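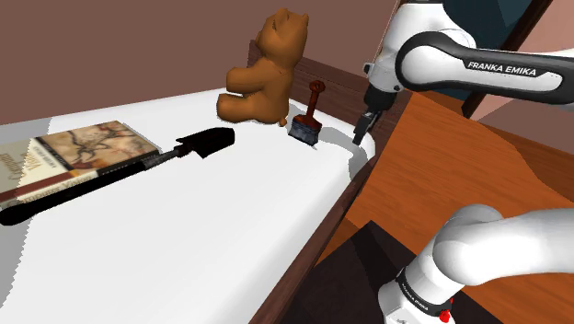 Section 4. Installing the Skulell Threshold Drain Channel

4.1 Before you start

These steps apply to the Skulell channel in both the standard and the low-profile version. The channel is set in front of an exterior door, outside the sill. It is not approved for garage openings or any place where a vehicle will cross it.

Check that you have the following on site:

Channel sections and end caps
Outlet adapter
Grate and grate clips
Hanura bedding mortar, or another non-shrink mortar of the same class
Exterior sealant rated for concrete
String line, level, rubber mallet, margin trowel

Store channel sections flat. Sections left leaning against a wall in warm weather can take a bow, and a bowed section will not seat in the trench.

4.2 Cutting and preparing the trench

1. Mark the centerline of the channel on the slab. Keep the back edge of the trench at least 50 mm from the face of the door sill.

2. Cut the slab along both marks with a wet saw. Break out the waste between the cuts.

CAUTION: Locate buried cable and pipe before cutting. Wear eye, ear and breathing protection.

3. Dig to the depth printed on the carton label, plus the thickness of the mortar bed.

4. Set a string line along the trench with a fall of 5 mm per meter toward the outlet. The base of the channel is not pre-sloped. All fall has to come from the bed.

5. Brush out the trench and dampen the cut faces. Remove standing water.

4.3 Setting the channel

6. Dry-fit all sections, starting at the outlet. Trim the last section to length with a fine-tooth saw and remove burrs from the cut end.

7. Fit the outlet adapter and connect it to the drain line. Pour water through the connection and look for leaks before going further.

8. Spread the mortar bed. Press each section down into it, working away from the outlet, and tap to the string line with the mallet.

9. Run a bead of sealant in each joint groove as the sections come together. Wipe off the excess inside the channel at once — cured sealant catches grit.

10. Clip the grates in place before backfilling. The grates hold the side walls apart while the mortar sets.

NOTE: Cover the grates with tape during backfill. Mortar in the slots is difficult to remove later.

11. Backfill both sides in even lifts. Do not fill one side completely and then the other. Finish the mortar 3 mm above the top edge of the grate.

12. Leave the assembly without foot traffic for roughly 9 hours. In cold weather, December work in particular, allow a full day and cover the mortar with an insulating blanket.

4.4 Anchoring

Fit one frame anchor every 300 mm on each side where the channel borders pavers. Anchors are not needed in a solid slab.

4.5 Revision notes

Step 10 was moved ahead of backfilling after site trials at Flandunden. Anchor spacing checked by A. Ndlovu. Text revised by C. Costello. The Engelbrecht cast grate is no longer supplied with this kit; for existing channels with that grate, see Section 7, Replacement Parts.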